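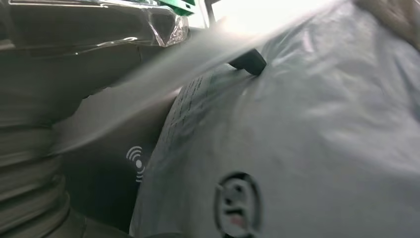 Figure 6. Light gray fabric cover with a short black tab near its upper edge.

Library > Textile Care Studies > Issue 34 > Section 4

4. Wear of covers in shared housing

Residents at Venach and Trellitz returned 747 of the 797 survey cards sent out in June. The cards asked how often each household washed its removable covers and whether the fabric had shrunk. Printed care text was the part most often reported as hard to read, and older residents raised this more than others did. Creasing (Figure 6) was recorded but was not treated as wear. Following Voß, we scored thinning at the seams separately from fading. Households at Trellitz, where the laundry room closes early, washed less often and reported less shrinkage. We did not test the covers for strength.

Comments

M. Engelhardt: Were the seam scores done by one person or two?

plekel_reader: The Trellitz laundry hours changed during the survey. Does Section 5 allow for that?

Bernd Voß: Two people, with my 2020 scale.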